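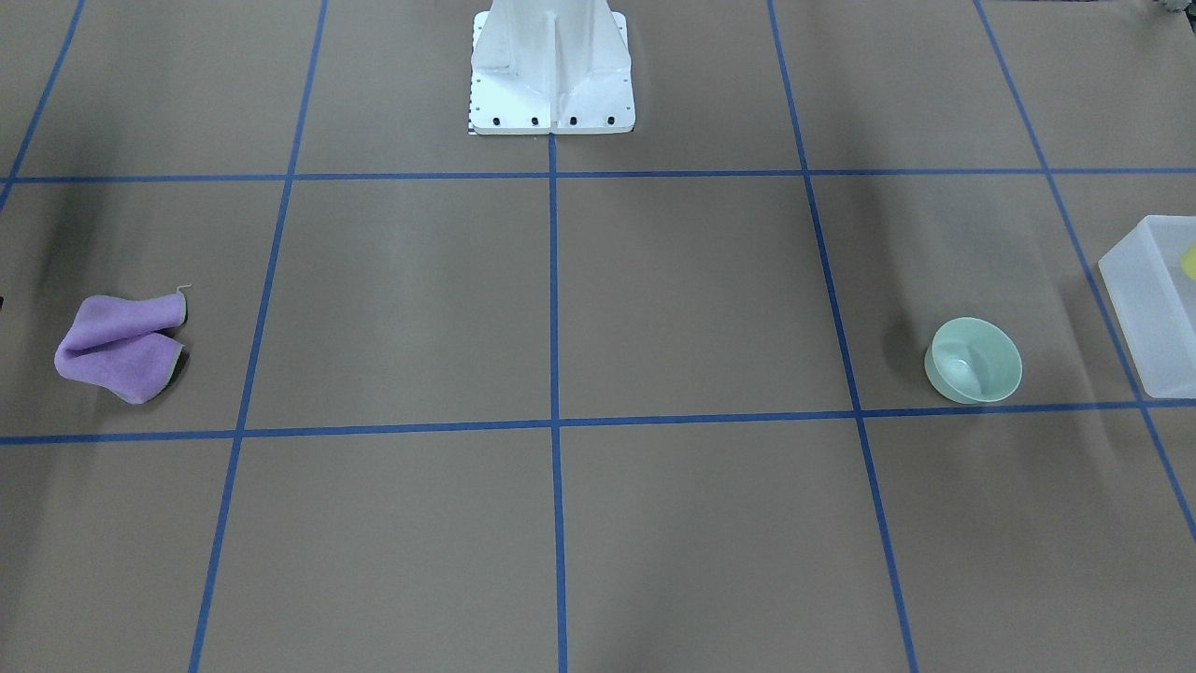
Every August the forms come home, and every August one of them asks me to confirm that my daughter will complete 40 service hours by spring. Her school is a religious one and I chose it for that. I like the chapel, I like the hymns, and I have made my peace with the khaki. The service hours I would like to return to the store.

My complaint is with the counting. At Erdem Academy a student logs her good deeds in an online portal called Rilus, which wants a start time, an end time and the signature of an adult who is not a relative. Visiting your grandmother does not count. Visiting somebody else's grandmother does, so for one semester my daughter and Houda Radwan's son could simply have swapped. Houda and I discussed it longer than I care to admit.

You can round up to the nearest 15 minutes. I have watched a perfectly decent kid stand in a church kitchen with a clean pot in her hands, checking the clock and looking for another pot.

The chaplain, Fares Mahasneh, is a patient man who has heard all this from me in the parking lot. He says habits come first and the heart catches up, and that half the prayers he said at fifteen were said because his mother was watching. I grant him that. I was dragged to plenty of things I now go to on my own. But his mother, as far as I know, never asked him to upload the prayers.

There is also the matter of the award. Students who reach 100 hours get a cord to wear at graduation, and the passage about not letting your left hand know what your right is doing gets read at the same ceremony. I've sat through it 2 years running and kept a straight face for one of them.

Keep the service. Put it in the school day, send the teachers along, let the kids grumble on the bus — and then don't write it down. Colleges will be told the children are kind by the people who taught them, which is what recommendation letters were for.

My daughter is at 31, by the way. I signed up to drive.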